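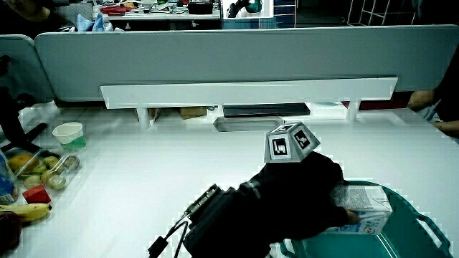 Subject: Re: [teach-by-demo] carton into basket, how many demos before you retrain?
From: Mirela Nogueira
Date: Feb 22, 2022

Quick reply between sessions, sorry for the state of it.

Yolotzin Beltrán wrote:
> Hi all,
> We're starting on the grocery packing task at Hokandale next month and
> I'd like to hear from anyone who has done it with the hand-held gripper
> instead of the leader arm. Three things:
>
> 1. How many demonstrations did you have before the first training run
> that was worth looking at?
> 2. Do you lose tracking when the hand goes low over the basket? Our
> markers drop out whenever the wrist tips forward.
> 3. Does it matter if the demonstrators have different habits? One of
> ours is very quick and grabs cartons by the top, the other takes all
> day and goes for the middle.
>
> We still have the remote control rig from the Stillon work so could go
> back to that if we must. I'd rather not, people hate it.
>
> Thanks
> Yolotzin

1. 139 kept for the milk carton into the basket. First run was at 100 and it was poor, went to the right place but let go too high nearly every time. The extra 39 were all slow releases, low over the basket, and that did more than the whole of the previous week. So I'd say don't wait for a round number, train early, look at what it gets wrong and then record that.

Fruit is a seperate set, don't mix it in yet. Bananas especially. People pick them up six different ways.

2. Yes, same. We have the block with the square markers sitting on top of the gripper, angled faces, so normally at least one is facing the camera whichever way you turn. Goes wrong when the demonstrator's own forearm comes across, or they lean in to see into the basket. What helped:
- basket at the near corner of the table, not the middle
- stand to the side and don't lean
- check the track straight after each take, not at the end of the day. We lost a whole afternoon in January that way

If it drops for a few frames we fill the gap, anything longer gets binned. Serrano has a script for the filling, ask him, I think the version on the share is old.

Also watch your cable. If it's pulling, your hand fights it and you can see it in the path, a little hook just before the grasp. Leave plenty of slack.

3. Matters more than I expected. We had 2 people doing it and the first model sort of averaged them, came in between the top and the middle of the carton and knocked it over. Now everyone grips the same place, and we wrote it down on one page. Speed is less of a problem within reason. I'd ask your quick one to pause for a beat before closing the fingers, otherwise the close and the lift blur together.

On the remote rig: we did the same task on ours, 8 good takes in a morning. Eight! By hand you get that before the kettle's boiled. Only thing I'd keep it for is checking the arm can reach everywhere your demonstrators reach, becuase a person will happily twist their wrist in ways the arm can't follow. Do that check first. Mornstead didn't and had to throw out most of their set.

Can send the one-pager and our table layout if useful. Next recording block is in March, you could come over and have a go before you commit to anything, just not a Monday.

Someone also asked off list about squashing the cartons. Full ones are fine. Empties crumple if you squeeze like you mean it, so put some water in and tape the top.

Got to go, room's booked

Mirela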